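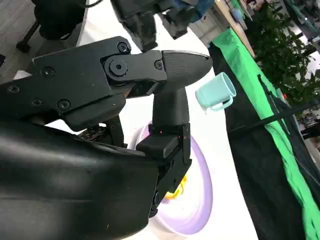 *Round screw heads on a flat black housing, with a larger bolt head at the pivot.*

# Fastener orders and returns: frequently asked questions

**Which catalog number do I use when ordering?**
Use the full number printed on the bag label, including the suffix. The suffix gives the finish. A number without a suffix is treated as plain steel, and the order is filled that way.

**How is screw length measured?**
Flat-head screws are measured overall, head included. All other heads are measured from the underside of the head to the tip. Set screws are measured end to end.

**What is the smallest quantity I can buy?**
One bag. Most machine screws come in bags of 46. Pivot bolts and shoulder bolts come in bags of 8. We do not split bags, but Catwood samples (one piece per size, up to three sizes) can be requested through the order desk.

**Is the black finish rustproof?**
No. Black oxide holds a light film of oil and slows rust indoors. For outdoor use or damp rooms, order stainless. Black stainless is listed separately under Tresivano and has its own suffix.

**Can I mix inch and metric sizes in one order?**
Yes. They ship in separate bags with different label colors – blue for metric, white for inch. An M5 screw will start in a 10-32 hole and then bind. Check the label before forcing anything.

**Do you publish torque values?**
Only for the Rizk line. The table covers dry, clean threads into steel. It does not apply to aluminum, plastic, or threads with locking compound on them. For those, use the value from the maker of the part you are fastening.

**Should I reuse screws that have a locking patch?**
The patch loses grip each time the screw is removed. Replace the screw if it turns in freely by hand past the patch.

**A head stripped during removal. Is that covered?**
Not unless the recess was out of tolerance. Send the screw back with two unused ones from the same bag. Jae-hoon Maeng checks returned parts on Thursday, and the result is sent by email the next working day.

**How many sizes are in stock?**
The current list has 1,025 line items, of which 734 ship the same day if ordered before noon. The rest are pulled from the second warehouse and take two extra days.

**What changed in May?**
Istenow part numbers were merged into the main catalog. Old numbers still work in the search box but no longer print on invoices. If your purchasing system rejects the new format, ask Rima Rawashdeh for the cross-reference file.

**Who handles credit accounts?**
Nour Sfeir for new accounts, Fares Karaki for limits and past-due notices.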